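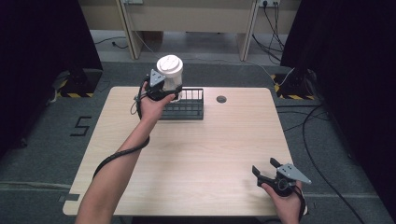

Late Bus and After-School Rides FAQ
Vergara Middle School

Last updated June. Routes change in the fall so check back.

Who can ride the late bus?
Any student signed up for an after-school club, tutoring or a sport. 109 students signed up last term. Must be on the list – drivers can't add names at the door.

How do I sign up?
Paper form from the front office, or the Aditz parent app. One form per child. Siblings need their own.

What does it cost?
Nothing. The district covers it through the Senmont grant, same as last year.

What time does it leave?
4:45 from the side lot. Thursday it's 5:15, for band. It does not wait.

Where does it stop?
Fewer stops than the morning bus. Main ones are the library, Stullex Road and the apartments past the rail crossing. Full list in the app. Your stop may be a few blocks from the usual one, so walk it with your child once before the first ride.

My child's name isn't on the list but I turned in the form?
Call the office before noon, ext. 154. Forms take two school days to go thru. If it's after noon you'll need to pick up that day.

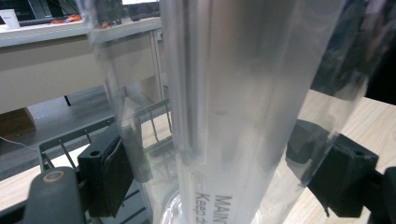 Can a friend ride home with my child?
Only with a signed note from both families, handed in at the office by lunch. The note covers one day.

What if we miss it?
Student goes back to room 209 and calls home. Staff are there until 5:30. After that we call the emergency contacts on file, so please keep them up to date.

Do absences matter?
Yes. If your child was out that day they can't ride, even if they show up for practice. Three no-shows without a call and the seat goes to the wait list. You can sign up agian the next month.

Instruments and sports bags?
Fine if it fits on the lap or under the seat. No cellos, sorry. Hockey sticks go up front with the driver.

Is there a late bus on half days?
No. None the day before a break either.

Who do I call about a lost item?
The bus garage, not the school. They keep things two weeks – number is on the back of the form.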